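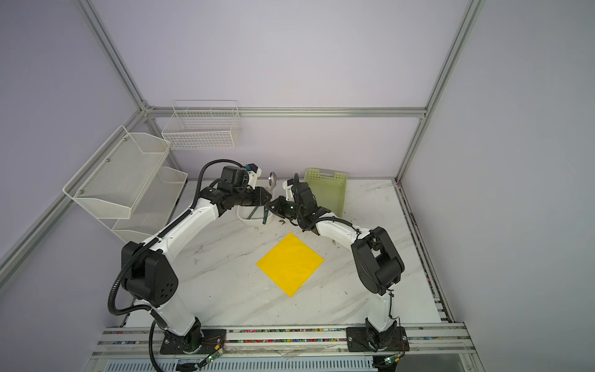
The Standeven Table Helper is a robot kit that schools and clubs can hire. It has two arms, and it is made for small jobs on a table, such as wiping up or putting spoons away. Each arm has a gripper at the end, which works like a hand. Near the gripper is a little camera. The arms are fixed to a rail at the front of the table, so they can't roll away, but they can bend inwards and reach the same pot or the same yellow cloth.

How does it learn? A grown-up guides the arms through a job 60 times. The computer saves every go and looks for what they have in common.

The kit is for children aged 8 and over, with an adult there. Putting it together takes 3 hours. Hiring one from the Penbridge shop costs £1270 a term.

Last updated: June
14 shares | 3 comments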